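Yau Robotics Workshop, Summer Session
Handout 4: The Stack That Fell Over (and Why We Love It)

Updated 2025-06-02. Bring this one to lab. Read at least as far as the timeline before you come in.

Last week was all about getting a two-arm setup to do something right. This week is about a run that went wrong, and I think it's the best session of the whole course. The task is as plain as they come: three blocks, red on the bottom, green in the middle, yellow on top. The left arm does the placing, and the right arm is supposed to steady the stack if it needs steadying.
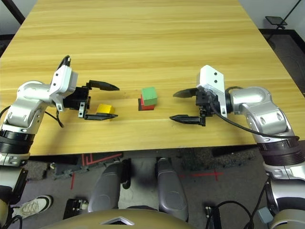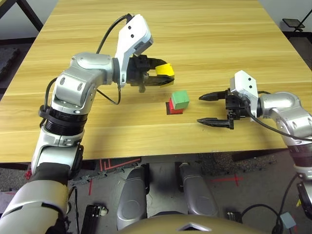 1. What the task asks for

The red block goes down on the mark. Green goes on red. Yellow goes on green, and both arms back away to their rest poses. The program is a chain of steps, and each step has an entry check (is it OK to start?) and an exit check (did it work?). Please keep those two words straight in your lab reports. Half the confusion in last year's reports came from people writing "the check passed" and not saying which one.

Look at the pictures again and find the green block. It's sitting off to one side of the red one, so some red shows on the left. Both pictures have that offset, the one with the yellow block on the table and the one with it held in the left gripper. Keep it in mind, it matters a lot below!

2. What went wrong

This is the fault from the Prernitz bench, run 1,224, and it's a beauty. Nothing broke. No motor overheated, no cable came loose, no error showed up on the console until after the blocks were already down. Every part of the system did what it had been told to do, and the stack fell over anyway.

Timeline, put together from the controller log:

Step 1. Red placed. Exit check passed.
Step 2. Green placed on red. Exit check passed, with green off center.
Step 3. Left arm picks yellow. Exit check passed. Yellow is slightly tilted in the fingers.
Step 4. Left arm lowers yellow toward the stored height and the stored center of the stack.
Step 5. Yellow touches down early on one edge. The arm keeps pushing toward its target height.
Step 6. Green slides. Contact force climbs past the soft limit.
Step 7. Right arm gets the "steady" command and starts closing toward the stack.
Step 8. Stack goes over. Protective stop on both arms.

Before you read on, cover the next section and write down where YOU think the fault is. Really do it. People who skip this nearly always say "step 5" and then have a hard time seeing anything else.

3. Where the fault really lives

Step 5 is where it hurt. For the cause you have to go back to step 2.

The exit check in step 2 asked one question: is there green above red? There was, so it passed. It never asked how far off center the green block was. The program then took the position of the red block as the center of the stack and carried that number forward into every later step. By the time yellow was coming down, the arm was aiming at a stack that existed only in its memory.

This is called a stale assumption, and once you know the name you will find them everywhere. I went through my own code after this one and found two before lunch.

The tilt in step 3 is the second ingredient. A slightly tilted block is not a failed grasp. The fingers have it, it isn't going anywhere, and on a centered stack it might well have settled flat. With the offset underneath, the two small errors added up. In your report, treat these as contributing factors and give each one its own line.

4. The part that makes it a safety matter

Now look at step 7. One arm was already over its soft force limit and the program's answer was to send the second arm in. With wooden blocks that's a clatter and a laugh. Swap the block for a glass beaker, or picture somebody reaching in to catch the falling piece (and people do reach, it's a reflex!), and you've got two moving arms closing on the same small space while one of them is pushing on something it doesn't understand.

The rule we use from now on at both benches, Prernitz and Wundisard:

If either arm passes its soft limit, both arms hold position. No new motion starts on either side until a person has looked at the table and cleared it at the console.

Hold position means hold. It does not mean open the gripper. An arm that opens when it's confused drops whatever it has.

And for people:

Hands stay off the table while the arms are powered, including when they look idle.
Feet and bags stay clear of the tape and the cables on the floor.
One person has the stop button and has no other job. If you have the button, you aren't also typing.
Nobody catches a falling block. Let it fall.

5. Reading the numbers

The force trace from the left wrist is in the shared folder. It's sampled in raw sensor counts, so don't try to turn them into newtons yet, we do calibration in July.

Soft limit: 2,000 counts
Peak in this run: 2,640 counts

Plot it and mark three places on the curve: first contact, the moment the soft limit is crossed, and the protective stop. The stretch between the second and the third is the interesting one. Under the new rule there should be no commanded motion in it at all. In this run there's plenty.

You'll also see a small bump well before first contact. Don't chase it for an hour like I did. It's the wrist cable swinging against its bracket, and it shows up in good runs too.

6. Lab work

Work in pairs. Simulator first, then the bench.

a) Rewrite the exit check for step 2 so it measures the offset between green and red. Pick a limit and defend it in one paragraph. "It looked okay" is not a defense, but "we tried these offsets and here's where it started tipping" is a great one.

b) Decide what the program does when the new check fails. Options include nudging green over with the free gripper, picking it up and trying again, or stopping and asking for help. All of them are fair. Say what you'd choose if the blocks were fragile.

c) Change step 4 so the target comes from a fresh look at the green block and not from the stored red position.

d) Add the hold rule. Then try to beat it: set up a run in the simulator where the soft limit is crossed during a grasp, during a lift, and during a retreat. The retreat case is nasty and I'm looking forward to seeing what you do with it.

e) Only after a to d are signed off, run the full stack on the real arms with green placed off center on purpose.

7. What to hand in

A one-page fault report with the timeline, the cause, the contributing factors, and the fix. Your force plot with the three marks. The changed code, with comments. A short note on anything that surprised you, which is always my favorite part to read.

Groups on the Pladomdale campus use the remote queue for part e and should book their slot early, it fills up fast.

Next handout: what happens when both arms want the same block.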